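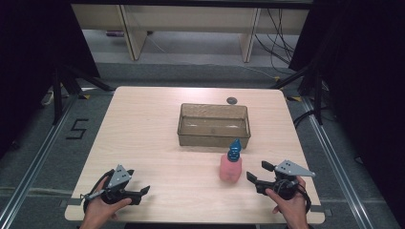
The Govolard pair is a set of two hand-held grippers for people who want to teach a machine a chore by doing the chore themselves. You take one in each hand, you do the job the way you would at home, and the recording is what the robot arm learns from later. No arm is needed on the day, which means you can work at any table you like with whatever is in the cupboard. A squat pink bottle with a blue nozzle cap and a see-through brownish container make a very good first setup, because putting a bottle into a box sounds like nothing and then keeps you busy all afternoon! The bottle is rounded, so the fingers have to meet it squarely. The cap tapers, so it's a poor place to grab. And the walls of the container are see-through, which plenty of vision software still finds hard to deal with.

We get asked every week whether machines can do housework yet. Our answer is: some of it, slowly, on a good day, and it's getting better faster than we expected when we started building these. What follows is the long version, along with everything you need to know about the grippers themselves.

What's in the set

One left gripper and one right gripper, mirrored
Angled gray metal mounting plate on each, drilled for your own attachments
Two black fingers per gripper, replaceable
One cable per gripper
Spare finger pads (3 pairs)
Hex key and a printed card with the calibration steps

Price for the set is $2,745. Single grippers can be ordered left or right, please ask.

How they feel in use

The handles are rounded and sit low in the palm, so your wrist stays more or less where it would be if you were holding a hairbrush. Squeeze to close, relax to open. The first ten minutes feel clumsy for everyone. You will try to pinch things with your real fingertips and wonder why nothing happens, and then something clicks and you're stacking cups. Most new users are comfortable after 20 practice runs with a single object, and we suggest you throw those runs away and start saving after that.

The cables leave from the back of the handle. Let them hang off the near side of the table and give them plenty of slack, especially if the task has you crossing one hand over the other. Folding towels is the worst for this. If you can, have a second person start and stop the recordings so you don't have to keep putting the grippers down (it really does double your pace).

So, can machines do chores yet?

Picking up a bottle and setting it down somewhere else: yes, pretty well, if the bottle is one the machine has been shown and the table is tidy. With the bottle on its side it gets less certain. With a bottle of a different shape, you'll want more recordings.

Clearing a table into a bin: yes for hard things. Spoons lying flat are a nuisance because the fingers need to get under an edge. Karthikeyan Nambiar, who designed the finger pads, spent most of February on spoons and has strong opinions about them. The current pads have a thin lip at the tip for this, and it helps a lot.

Wiping: better than you'd think! A cloth held in one gripper while the other steadies the bowl is a lovely thing to watch once it's trained. Knowing when the bowl is clean is another matter, and we haven't seen anyone do that in a way we'd trust in our own kitchens.

Opening screw caps: sometimes. Two hands help, one to hold and one to turn, but the turn has to be broken up into several short ones and the machine tends to lose count of where it is. Flip tops are easier.

Folding laundry: towels and washcloths, yes, with patience. Shirts, now and then. Fitted sheets, no.

Shop-floor work is further along, and for a plain reason: the parts come out the same every time and somebody has already decided where they go. Irby, who make small plastic housings, have been using our grippers to record a packing station where nine parts go into a tray, and the trained arm now does the tray without help on most tries. It is slower than the person who taught it. They are pleased with it anyway, and so are we.

Getting good recordings

Move at an easy, steady speed. Quick hands give the software too little to work with, and very slow ones teach the arm to dawdle.

Shift the objects a bit between runs. If the bottle always starts in the same spot, the arm will learn the spot and not the bottle. Move the container too, turn it, put it nearer the back of the table.

Keep your mistakes if you recover from them. A slip followed by a second grab is worth having. A slip where the bottle rolls onto the floor is not.

Light the table evenly. Glare on clear plastic hides the rim, and the rim is what the machine needs to find.

Stop when you're tired. You'll see it in the data before you feel it in your hands.

Compatibility

The finger spacing matches the Tranevska T-series arm gripper out of the box. For Kandpal arms you need the adapter fingers, sold separately, which swap in with two screws per side. Other arms can be matched if you send us a drawing of the fingertip. Recordings are saved in an open format and we're happy to help you convert them.

Care

Wipe the pads with a damp cloth after food or detergent. Don't soak the handles. Check the plate screws now and then, as they can loosen with heavy use. Pads last longest if you store the grippers with the fingers open.

Ordering

Sets are built in small batches and the next batch ships from March 12, 2018. To reserve one, write to us with the arm you plan to use and the chore you have in mind. Tell us about the chore in as much detail as you like, we love reading these, and if we think it's still out of reach we'll say so before you pay for anything.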